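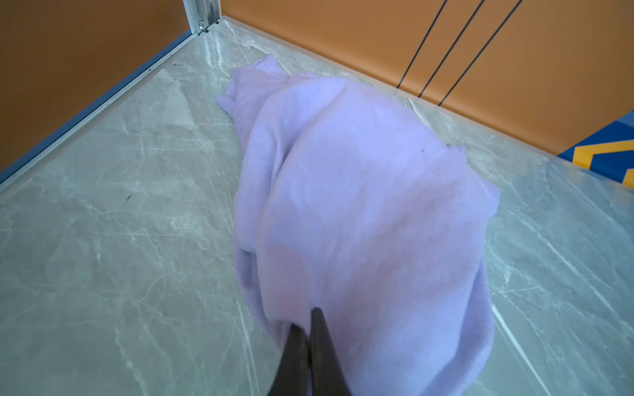

Chapter 3
Colour in Small Rooms

By the end of this chapter, students should be able to describe the difference between warm and cool colours, explain how neighbouring colours affect one another, and prepare a simple colour plan for a room with one door and one window. The terms hue, tone and saturation were introduced in Chapter 2 and are used here without further definition.

3.1 Why colour is planned

The colour of a room is often the last matter to be settled in a building project and the first to be noticed by those who use the finished room. In many older houses it was hardly planned at all. Walls were repainted in whatever the local merchant held in stock, and woodwork was given the same brown or cream as the rest of the street. The survey of rented housing in Bristham directed by Hywel Bowen recorded the wall colours of 3449 rooms. Of these, 684 had been painted in two or more colours, and most of that group were kitchens and children's bedrooms. Bowen noted that tenants seldom chose a second colour for a sitting room, even where the landlord allowed it.

A planned scheme begins with the fixed surfaces. These are the floor, the ceiling and any tiling or stone that will remain in place. Paint can be changed in an afternoon, while a floor may last for thirty years, and the designer is therefore advised to take a sample of the floor to the paint chart before any other choice is made.

3.2 Warm and cool colours 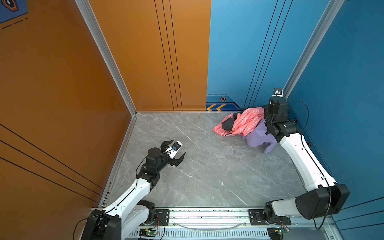 Reds, oranges and yellows are commonly called warm, and blues and blue-greens are called cool. The names refer to an impression and have no bearing on the temperature of the air. A warm wall tends to seem nearer than it is, and a cool wall tends to seem further away. Where the two are set in one space, as with the orange wall on the left and the blue wall on the right, each hue appears stronger than it would alone. A grey floor with white veining takes little part in this contrast and gives the eye a place to rest. Designers refer to such a surface as a neutral ground.

Orange and blue lie opposite one another on the painter's colour wheel and are known as complementary colours. Complementary pairs should be used with care in rooms intended for sleep or study. They are better suited to halls, playrooms and other places where people do not stay long, and to rooms where a clear division between two areas is wanted.

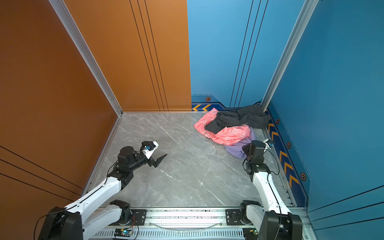

Figure 3.2 Complementary wall colours over a light grey marble-patterned floor. Note the chevron strip along the base of the blue walls.

3.3 Dividing a wall

Where a room serves two purposes, the division may be marked by colour alone. The change may be made at a corner, which is the usual practice, or part of the way along a wall. The second method calls for more care in setting out, as the line will be read against the floor and the furniture. A back wall that is orange on the left and blue on the right carries each side colour round its corner, and the room is read as two halves that meet in the middle. The line should be fixed with a plumb bob and marked lightly in pencil before any masking tape is applied.

3.4 Loose items
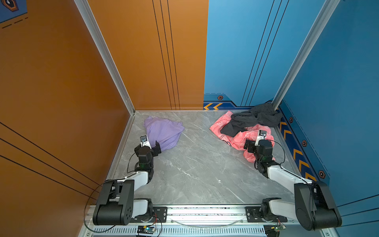
A colour plan drawn up for an empty room will be altered by the things that people bring into it. Bedding, books, coats and towels all add colours that the designer did not select. Even three pieces of clothing on a marble-patterned floor will change how plain that floor appears, and a family bedroom will hold a great many more. For this reason the plan should leave at least one large surface neutral. The Stumska housing scheme, discussed in the case study at the end of this chapter, applied this rule to floors in every bedroom and to ceilings throughout.

Exercise 3A

Choose a small room to which you have regular access. Draw its plan and four walls to scale, and record the colour of each fixed surface in the morning and again after dark with the lights on. Prepare 2 alternative schemes, one based on neighbouring colours and one on a complementary pair. Keep your drawings, as they will be needed for the work on lighting in Chapter 4.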